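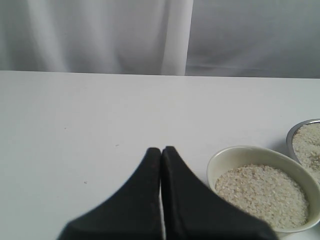 送展的微缩人像喷过消光保护漆以后,要放多久才能装箱?

水性消光漆以11天为准,油性珐琅漆和加过缓干剂的漆另按后文第四节办理,自最后一次喷涂的次日起算。

发件人:Sze-wing Tu
收件人:Nanik 微缩模型协会会员邮件列表
抄送:Remedios Tagle;Dindo Mangubat
日期:2018年10月10日
主题:回复:关于巡回展送展作品保护漆、底座及装箱要求的若干疑问

各位会员:

Rhea Calimlim 会员日前在本列表提出的问题,展务组已经逐条讨论。因其中数条与其他会员陆续来信所问相近,现以公开回复的形式统一说明。来信原文附于本函之后,以便对照。凡本函与七月寄发的《送展须知》表述不一致之处,以本函为准;本函未提及的事项,仍按《送展须知》执行。

一、适用范围

本函适用于所有拟送往 Clindham 站展出的微缩人像、胸像及小型场景作品,包括会员个人作品与协会登记藏品。协会登记藏品目前共2,382件,其中拟参加本次巡回展的部分由藏品组另行提调,会员无须代为申请。曾在本会登记、后由作者取回自行保管的作品,如作者希望仍以藏品名义展出,请先与 Remedios Tagle 联系,办理临时回借手续。

载具类作品、飞行器类作品不在本函范围之内。该两类的油渍、掉漆、泥土等旧化处理,涉及粉末固定剂与溶剂残留,情况较为复杂,由 Declan Naylor 另行起草说明。在该说明发出之前,请勿参照本函中的时限处理载具作品。人像与载具组合的场景,按载具类办理。

二、作品尺寸

个人送展的单体人像,自底座上沿至作品最高点,不超过97毫米。旗帜、长矛、羽饰等伸出部分计入高度。可拆卸的伸出部分,若在运输时拆下并单独包装,装箱高度可以不计,但展出高度仍须符合前述限制,因为展柜层板的间距是固定的。

Rhea Calimlim 会员问及骑马人像能否放宽。经与场地方核对,Magbanua 展厅的中层展柜可以容纳稍高的作品,但位置有限,需由展务组统一安排。有此需要的会员,请在登记表备注栏写明“申请中层展柜”,并附作品的实测高度。未写明的,一律按普通层板安排,到场后不再调换。

胸像类作品以底座下沿为起点测量总高,与单体人像的量法不同。去年有会员因量法混淆而临时更换底座,展务组请各位这次在填表前再核对一遍。

三、漆料种类的申报

登记表第二页新增“末层漆料”一栏,请填写作品表面最后一层保护漆的种类。可填写的种类为:水性消光、水性半光、油性消光、珐琅、未罩漆。如作品不同部位使用了不同光泽的保护漆,例如皮革部分半光、布料部分消光、金属部分有光,请按面积最大的一种填写,其余在备注栏列出。

有会员询问是否必须写明漆料厂牌。展务组不作强制要求,但建议填写。部分会员使用 Hasuvow 的瓶装消光漆,该漆需自行稀释,稀释比例对干燥时间有影响,因此使用此类需自行调配的漆料时,请注明稀释剂种类及大致比例。展务组索取此项信息,只用于判断装箱时间与包裹材料,不影响评审,评审人员也看不到登记表第二页。

未罩漆的作品可以送展。部分会员有意保留油画颜料的自然光泽,展务组予以尊重。此类作品须由作者本人装箱,到场后亦由作者本人或其书面委托的人取出,协会工作人员不代为拿取。

四、静置时间

静置时间自最后一次喷涂或笔涂保护漆的次日起算。期间如有补漆、局部重喷、重新粘接等操作,应自该操作完成的次日重新起算。

水性消光漆及水性半光漆,静置11天。

油性消光漆与珐琅漆,在上述时间的基础上加倍。湿度较高的季节,或作品存放于地下室、阳台等处的,建议再适当延长。

使用油画颜料作面部及皮肤罩染的作品,请以油画颜料的干燥情况为先,在颜料彻底干燥后方可罩漆,罩漆后再按末层漆料种类计算静置时间。油画颜料的干燥受颜色影响很大,土色系较快,部分红色、黑色及钛白较慢,展务组不便给出统一的天数。作者可以在同批颜料的试片上以指腹轻压,无黏感、无指纹,再行罩漆。请不要直接在作品上试压。

关于用烘箱、食品干燥机等设备加速干燥:金属铸件可以使用,温度宜低,并应在降至室温后再移动。树脂件与软胶件不建议使用。树脂件的细长部位,如剑、缰绳、手指,受热后容易弯曲,变形有时要过一两日才显现,届时作品可能已经装箱。因加热导致的变形,不在协会运输保险的赔付范围之内。

Rhea Calimlim 会员在来信第二条中描述的现象,即消光漆喷涂后在深色部位出现一层灰白,与静置时间不足并无直接关系。常见的成因有:喷涂时空气湿度偏高;喷涂距离过远,漆雾在到达表面之前已半干;瓶底的消光剂未充分摇匀,致使后段喷出的漆中消光剂过浓。处理方法亦因成因而异。轻微者,可用稀释后的有光漆薄涂一层,待干后在干燥环境中重新喷涂消光漆。较重者,建议先在同材质的废件上试验,再决定是否处理作品本身。展务组不受理代为修复的请求,但列表中有经验的会员甚多,欢迎在本列表中另开主题讨论。

五、底座

底座须能独立、平稳地立于平面之上。底座下方如贴有绒布、毛毡或橡胶垫,应确认粘贴牢固,四角无翘起。

作品与底座之间应有金属销钉连接,不接受单以胶水粘接的作品。销钉直径不作统一规定,以作品倒置时不松动为度。双脚着地的人像,请尽量双脚均设销钉;单脚着地或跃起姿态的人像,请在备注栏写明受力点的位置,以便装箱时加垫。小比例的整盘人像,如以磁片固定于底盘,视同销钉连接,但请另附一张摆放次序的草图。

底座正面可以有作品名牌,名牌内容限于作品名称。作者姓名、所属团体、既往获奖情况等请勿出现在底座的任何可见部位。已经刻有姓名的旧底座,可以用不留胶痕的纸胶带遮盖,展后自行揭除。说明卡由展务组统一印制,卡上文字取自登记表第一页,请各位在填写时注意标点及外文拼写。去年的说明卡中,有几处盔甲年代的错误源自登记表,作者事后要求重印,展务组当时已无法安排。

底座上的植被与水面材料,凡使用真实植物干制品的,须经过防虫处理,并在登记表中注明处理方法。新近浇注的水面树脂,在完全硬化之前可能释放气味,与其他作品同箱时会影响漆面,请在作品定稿后留出充分时间,并参照所用树脂的说明书。仍有明显气味的作品,展务组有权要求单独装箱,所需箱体由作者自备。

六、装箱

协会提供的标准运输箱每箱最多36件,具体视底座大小而定。箱内以隔板分格,作品底座以螺丝或夹具固定于格底,作品本身不接触任何填充物。

请勿以气泡膜、海绵、棉花或厨房纸包裹作品表面。气泡膜在受压、受热的情况下,会在消光漆面上留下圆形光斑,这一问题在前次巡回中出现过多次,且极难修复。海绵则容易勾断细小部件。确需防尘的,可以用无酸薄纸松松地围在作品四周,不与漆面相接。

自备运输箱的会员,请注意下列各项。箱体应能从外侧看出上下方向;箱内固定方式应能由不熟悉该作品的人独立拆装;如需专用工具,请将工具置于箱内并附上说明。箱外贴登记编号即可,请勿贴作者姓名。箱内请附一页装箱单,逐件写明作品名称、登记编号、在箱内的位置以及可拆卸部件的清单。装箱单一式两份,一份随箱,一份由作者留存。

来信第五条问及能否以磁性底座配合铁皮箱底。展务组的意见是,自备箱可以采用,标准箱不采用。磁性固定在水平搬运时十分可靠,但在车辆急停或箱体侧倾时,较重的金属铸件可能滑移。采用磁性固定的自备箱,请在每件作品四周加装限位条。

七、收件与现场布置

作品可以由会员亲自送至 Magbanua 展厅,也可以交由各地联络人集中转运。选择集中转运的,请在登记表中勾选,并与联络人自行约定交接时间。联络人只核对件数与外观,不开启固定装置。

到场后的开箱工作由 Dindo Mangubat 负责安排。开箱时将对每件作品拍照存档,照片只作为运输前后状况的比对依据,不对外发布。如发现部件脱落,工作人员会先将脱落部件收入小袋并编号,随后通知作者。未经作者同意,工作人员不作任何粘接。作者若愿意授权现场进行简单粘接,可以在登记表末页签名,并指定可使用的胶水种类。慢干环氧树脂需时过长,现场无法使用,请勿指定。

展柜内的摆放次序由展务组依照年代、题材及尺寸拟定。会员可以提出希望与某件作品相邻或不相邻的意见,展务组尽量照顾,但不作保证。展柜照明为冷光源,色温偏高,以暖光为前提绘制的作品在柜内的效果会与家中工作台上有所差异。对此敏感的作品,例如以炉火、烛光为主题的胸像,可以申请置于侧厅。侧厅光线较暗,观众停留的时间也较长,作者应考虑作品细部在该处是否仍能看清。

八、评审分组

来信第六条问及,同一作者可否在高级组与公开组同时送展。可以,但同一题材的系列作品须置于同一组别。何为同一系列,以作者在登记表中的自述为准,评审组有异议时会与作者联系。

由他人原型翻制的商品套件与作者自行雕塑的原型作品,仍分别评审。对商品套件作较大幅度改造的,例如更换头部、重塑衣褶、改变姿态,可以由作者自行选择归入哪一类,但选择归入原型类的,须附改造过程的照片或文字说明。仅更换武器、增减佩饰的,归入套件类。

3D打印件的归类,目前各会意见不一。本会此次的办法是:作者自行建模的,归入原型类;购入或下载他人模型文件打印的,归入套件类。打印纹路的打磨情况计入“前期处理”一项评分,与铸件的合模线同等对待。此办法只适用于本次巡回展,日后是否沿用,将在会员大会上讨论。

九、其他

有会员来信提议在展览期间设置交换桌,供会员交换闲置的套件、画笔与漆料。场地方已经同意,但出于消防要求,喷罐及易燃稀释剂不得带入展厅。瓶装水性漆不受此限。交换桌上的物品由物主自行看管。

拟在展览期间作现场示范的会员,请将示范题目与所需桌面大小告知展务组。使用喷笔的示范须自备抽风箱,气泵的噪声以不妨碍邻桌交谈为宜。笔涂示范无特殊要求。目前已经确定的题目有非金属色金属画法与小比例面部绘制两项,旗帜与织物纹样尚无人承担,欢迎会员报名。

登记表可以向展务组索取,填妥后以邮件附件形式寄回。请勿将登记表直接回复至本列表,表中含有住址等个人资料。对本函有疑问的,如属共通性问题,请在列表中提出;涉及个别作品的,请直接致信本人。

此致

Sze-wing Tu
Nanik 微缩模型协会展务组

---- 原邮件 ----
发件人:Rhea Calimlim
收件人:Nanik 微缩模型协会会员邮件列表
主题:关于巡回展送展作品保护漆、底座及装箱要求的若干疑问

> 展务组诸位:
>
> 七月寄来的《送展须知》已经收到并细读,谢谢各位的筹备。本人拟送骑马人像一件、胸像一件及小比例步兵若干,在准备过程中有几处不甚明确,谨列于下,烦请拨冗赐复。
>
> 第一,《送展须知》所列高度限制,是否同样适用于骑马人像?本人的作品为骑手举旗姿态,旗杆可以拆下,但拆下之后作品的意趣不免受损,因此希望展出时仍能装上。如确实不能放宽,本人将改送另一件旧作,故盼早日得知。
>
> 第二,须知中写明作品应在保护漆“充分干燥”后装箱,但未给出具体时间。本人胸像的深蓝色外衣在喷过消光漆之后,衣褶凹处出现一层灰白,放置数日仍未消退。不知这是否属于尚未干透的表现,能否继续等候,抑或应当重新处理。该漆为水性,以原厂稀释剂调薄,喷涂当日有雨。
>
> 第三,登记表要求填写漆料,本人的胸像面部以油画颜料罩染,外衣为水性漆,两者的保护层也不相同,应如何填写?是否需要逐一写出厂牌?
>
> 第四,本人的步兵作品共用一块底盘,各人像以小磁片固定,便于单独取下修改。请问此种做法是否符合须知中关于底座连接的规定?底盘前缘原先刻有本人姓名的缩写,是否需要磨去?
>
> 第五,本人备有一只工具箱改制的运输箱,箱底铺有铁皮,作品底座下嵌磁铁,历次自行驾车携带均无损坏。此次拟交由联络人转运,请问能否沿用?如协会的标准箱也可以加铺铁皮,本人愿意提供余下的材料。
>
> 第六,骑马人像与胸像取自同一战役,画法则相差甚远。本人有意将前者送公开组、后者送高级组,不知是否允许。另外,骑手的头部系本人重塑,马匹与躯干为商品套件,应归入原型类还是套件类,须知中的说法似有两解。
>
> 以上各条,如已在别处说明,尚祈指示出处,不必另行作答。
>
> Rhea Calimlim

展务组补注:原邮件第四条中关于姓名缩写的部分,按本函第五节以纸胶带遮盖即可,不必磨去。第一条所述旗杆可拆卸的骑马人像,请在备注栏分别填写装旗与不装旗时的高度,并写明“申请中层展柜”。第六条所述两件作品,如作者在登记表中不将其列为同一系列,可以分送两组;头部重塑属于本函第八节所称较大幅度改造,归类由作者自行选定。

本邮件列表供 Nanik 微缩模型协会会员使用。转载列表内容,请先征得发件人同意。更改收件地址或退出列表,请致信列表管理员 Declan Naylor。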